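Trelum puts two grippers head to head on snack shelves

Robotics outfit Trelum has started a side-by-side trial of two grippers for shelf restocking, a soft three-finger unit from De Haan and a suction-and-pinch model from Nulov. Both go on the same arm, same controller. Target is 1000 picks each by September.

Chip bags are the headache so far – shiny, they lean, and the suction cup lets go when the foil wrinkles. Lidded baskets aren't much easier. Project lead Willy Jansen says 80 per cent on bags would be "a good day".

Hand-done runs come first, filmed from head height so the teams can compare finger placment.

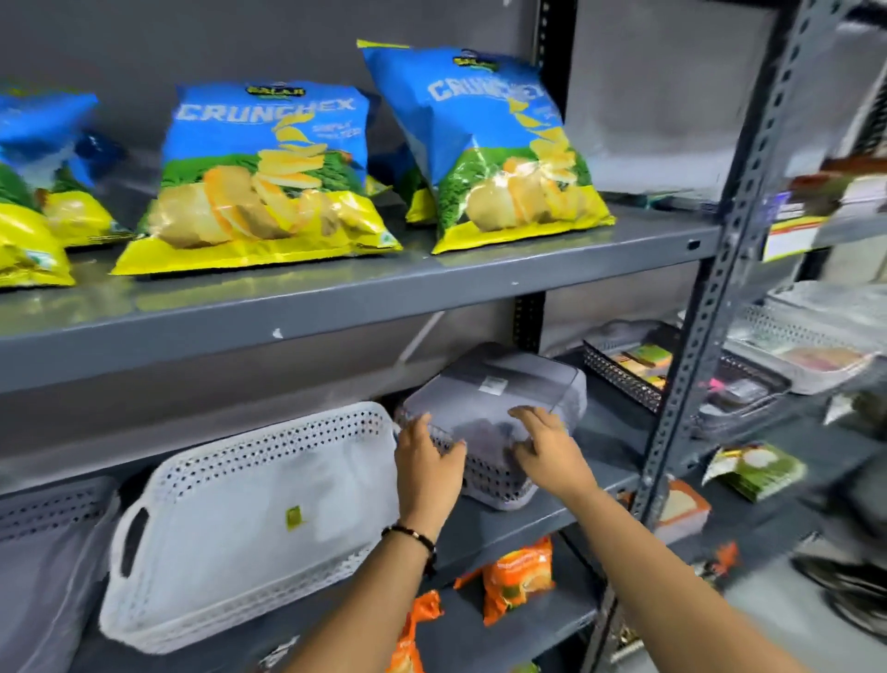 What's next

Camera swap, then the Susuvon controller gets it's turn. Results out once both grippers hit the full count. No word yet on price – Trelum isn't saying.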